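Cables Are Where the Planner Goes Quiet

I got to Sanadthorpe a little after 9 in the morning, and Lizelle Khumalo was already arguing with a log file. She waved me over with a pen, still reading. "It says the plan succeeded," she told me. "It always says the plan succeeded!"

Khumalo writes the planning and perception code for Pandside, a small software outfit whose main product is a task layer called Wotska. You give Wotska a goal (put this kind of cable in that bin, say) and it breaks the goal into motions, hands them to the arm controllers, and watches the cameras to decide if it should keep going or start over. I've been following the project since it was a blog post and a half-working demo, so I was pretty excited to finally sit down with the people behind it.

Why cables, though? I asked her that first.

"Because I'd done boxes," she said, laughing. "A box has a pose. Six numbers and you know everything you need. A coil of cable has, I don't know, however many numbers you're willing to pay for. You pick up one loop and the other loops have opinions."

She pulled up a view from one of the wrist cameras so I could see what the software has to work with.

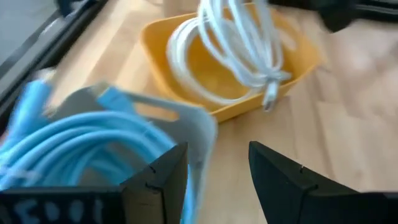 Wrist view with the gripper open: white cable at the yellow tray, light blue cable in the gray bin.

What struck me was how much of that view is useless to the planner. There's blur, there's glare on the cable jacket, and the fingers themselves cover part of the bin. Khumalo said the first version of the perception model tried to trace every cable from end to end, and it was a disaster. "It would follow a blue loop, lose it behind a finger, and pick up a different blue loop on the other side. Very confident about it, too."

So they quit tracing. Wotska now treats a coil as a blob with a few grasp candidates on it, plus whatever plug ends it can find. The planner asks for up to 15 candidates per look, scores them, and throws out any where the fingers would hit a bin wall on the way in. That check used to take 600 milliseconds. It now takes 100, which sounds like a nerdy thing to brag about until you've watched an arm sit there thinking.

Jomar Belmonte came in around then with coffee for everyone but me (he fixed that quickly, to be fair). He handles the control side, meaning everything between "go here" and the motors moving.

"Lizelle's code wants a waypoint. Mine wants a force," he said. "We spent most of August fighting about where one stops and the other starts."

I asked who won.

"The logs," said Khumalo.

The way they settled it, the planner owns the arm until the fingers are close to the table. After that Belmonte's controller takes over, running at 200 updates a second, and it's allowed to stop short or slide sideways without asking permission. When it's done it reports back with a short summary of what it felt. The planner can believe it or take another look.

Two arms make all of this harder. Each one gets its own plan, but they share the space over the table, and early on Wotska handled that by locking the whole area whenever either arm went in. Safe, sure, and painfully slow. Now it reserves a moving bubble around each gripper and only makes one arm wait if the bubbles are going to overlap.

"How close do they get?" I asked. Belmonte just turned his monitor toward me.
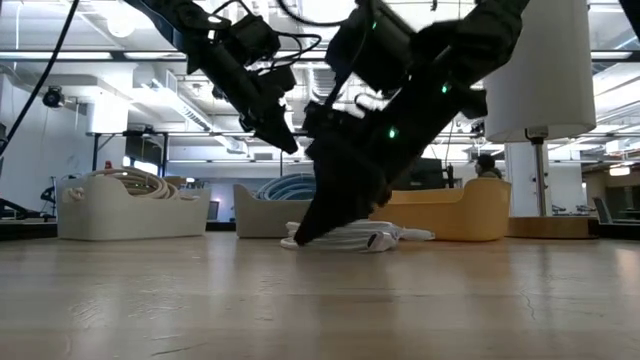 Getting the tooling right

The part of the visit I didn't expect to enjoy was the tooling, and I ended up staying an extra hour for it. Pandside has a replay viewer named Nogueira, and it lines up the camera feeds with the planner's decisions, so you can drag a slider and see which grasp it liked at any moment and what it turned down.

"Before Nogueira I'd have a video in one window and a text file in the other," Khumalo said. "I'd be matching timestamps by hand, like an animal."

You can also change a setting and rerun the planner on an old recording, which is how she figured out what was wrong with that morning's log. The success check only looked for a cable somewhere inside the bin outline, and a coil hanging half over the rim passed just fine. She had a fix written before my coffee got cold, though Belmonte wanted it run against the older recordings first.

I asked them both what they'd work on next if they could pick anything. Belmonte wants better slip detection. Khumalo wants plugs.

"Just the plug ends," she said. "Find one, grab it, point it the right way. Give me that and I'll go back to boxes for a year."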